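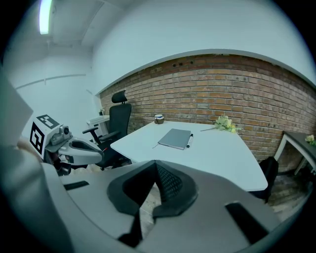
Two grippers, one with a black-and-white marker on its side.

About Prosudberg

Welcome, and thank you for stopping by. Prosudberg is a small law practice in Korkano, and we work on one corner of the law that most people never think about until a letter lands on their desk: what a company may say in its advertising, and what it may say about the other fellow's product.

Our clients make soap, crackers, paint, garden hoses, vitamins and plenty of other things you would find on an ordinary shopping trip. Some come to us before a campaign goes out, with a script or a label and a worried look. Others come after a competitor has complained (or after they have seen a competitor's commercial and nearly thrown something at the television). We are happy to see both kinds, though we will admit the first kind tends to sleep better.

How we got started

We opened with 4 people in two rooms above a shoe repair shop on Korletey Street, and we shared one printer that jammed whenever it rained. The founders had all come from larger firms, where advertising questions were usually handed to whoever happened to be free that afternoon. They thought the subject deserved a home of its own. We have since moved across the street, to the brick building with the green awning, and there are enough of us now that the kitchen gets crowded at lunch.

What we do

A good part of our week goes to reading. We read packaging, radio copy, web pages, billboards and the tiny type at the foot of a coupon, and we ask the same plain question each time – can you prove it? If a label says a cleaner works faster than the leading brand, we want to see the test, who ran it and which brand they had in mind.

We also go to court when we have to. We bring and defend claims over false comparisons, look-alike packaging and trademarks, and we ask judges for orders to take an ad off the air when waiting would do real harm. A great many of these quarrels can be settled with a phone call and a changed sentence, and we always try the phone first.

Rindach, our review service

Clients who put out new material all year kept asking for something simpler than opening a new file every time, so we set up Rindach. You send us the ad, we send back a marked copy with our comments in everyday words, and you pay a flat fee agreed on beforehand. Last year we reviewed 827 pieces through Rindach, from full television scripts down to a sticker for a jar of mustard. Subscribers get their first comments within 50 hours, weekends not included.

Working with us

Your first conversation with us is free and lasts up to 90 minutes, which we know is generous, but people usually arrive with a long story and we like to hear all of it. Bring the ad if you have it, and any letters you have received. Please don't answer the letters first!

Every November we hold an open evening at the office for small business owners, with coffee, pie and a stack of old advertisements to argue over. Write to the front desk if you would like to be on the list. Parking is behind the building, and the side door is the one with the ramp.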